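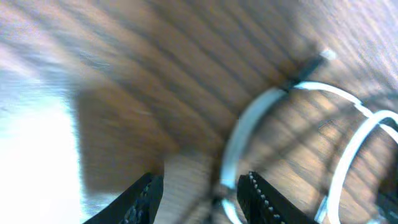

Figure 2. Wood surface with brown striped grain, paler toward the upper right. A white wire structure stands on the right.

Journals > Household Materials > Flarno > Section 3
Abstract Methods Results References
Share 11 Comments 0

3.2 Wood surfaces and objects left on them

The Kovside survey covered 45 households, all visited in December. In each one we recorded the wood surface used most often for putting things down, along with its color, its grain and the kinds of objects resting on it. Surfaces with a strong grain were coded separately from plain ones. The surface in Figure 2 was coded as strong grain, mixed tone, with tan and dark brown streaks running on the diagonal.

Color was hard to code near bright light. Wood of this type looks washed out in the brightest parts and much darker in shadow, and both are present in Figure 2. We took the tone from the richer brown areas and ignored the rest. The same rule was used in the earlier Zondudby survey, so the two sets can be compared.

Objects were sorted by shape and color before any attempt to name them. The pale beige object in Figure 2 was entered as "cylindrical, ribbed" and the white piece as "wire, open." Use was left blank for both. Of over 300 entries in the full list, 100 have no use recorded. These were kept in the counts by shape but dropped from the counts by use in Section 4.

Previous Next Contents Cite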